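Nolemus
Home | About | Services | Safety log | Jobs | Contact

About us

Nolemus cleans bathrooms with robots. Small ones mostly: rentals, guest rooms, the kind of bathroom where one person can just about turn around. We're a short team in a rented unit at the Jurnari building, started by Araceli Nieto after a long stretch of running an ordinary cleaning crew and fixing other people's floor machines on the side.

Two arms on each unit, one operator close by. That's the service. Ask for a visit and we'll come measure the door first.

What went wrong in June

Most about pages skip this part. Customers ask us about it on the phone anyway so here it is in full.

In June one of our units kept closing its left gripper after the operator had pressed stop. It was partway through lifting a seat in a guest bathroom at Robles, our first big client. The arm held position like it should. The fingers didn't. They squeezed until the hinge on the seat cracked, then the lid came down on the wrist. Operator pulled the main plug. No one hurt. One broken seat, one bent wrist cover, a very quiet ride home.

Cause: the stop button cut the arm motors but the grippers ran off a separate board, and that board finished whatever command it had last been given. We had tested stop many times, always with the fingers open and holding nothing. So the test passed every time and told us nothing about the grippers. Our mistake, we wrote the test.

We paid for the seat the same afternoon and took every unit off the road.

What we changed

Stop now cuts power to arms and grippers together, on one line. Fingers go slack in a stop, they don't finish the move.
Grip force limit is set in the gripper itself, so a bad command from upstairs can't go past it.
Every unit does 5 stop tests before it leaves the shop, with something in the fingers. Any fail and it stays home.
Operators work in pairs for the first visit to a new site: 2 people, one of them with a hand on the stop and no other job.
We keep a log of every stop, planned or not. It's up to 2,006 entries and clients can read it, just ask.

Robles came back to us after seeing the new stop line work. Sterkthorpe signed on later and asked for the log before they asked for the price, which we liked.

Where the work is now

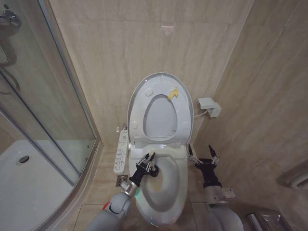 Bathroom approach is the part we practice most, becuase that's where the June fault happened. Arms come in low from the front and wait with fingers open before anything gets touched. A seat that's already up, like this one, still gets treated as something that can fall. Bidet controls down the side of a toilet are a no-touch area, same for wall boxes and any cable running behind the bowl. Glass shower panels too. Operator marks all of it before the first move, and if somthing isn't marked the arms don't go near it.

Still not solved: soft-close lids. They drift, the arms read it as a push and stop. Safe but slow. Araceli is working on it.

Working with us

We're hiring operators. No robot background needed, cleaning experience counts for more. You'll do stop drills before anything else, and you can call a stop at any time without explaining it to anybody.

Seen one of our units do something odd? Call the shop or use the contact form, pick "safety" from the menu. Goes straight to Araceli's phone.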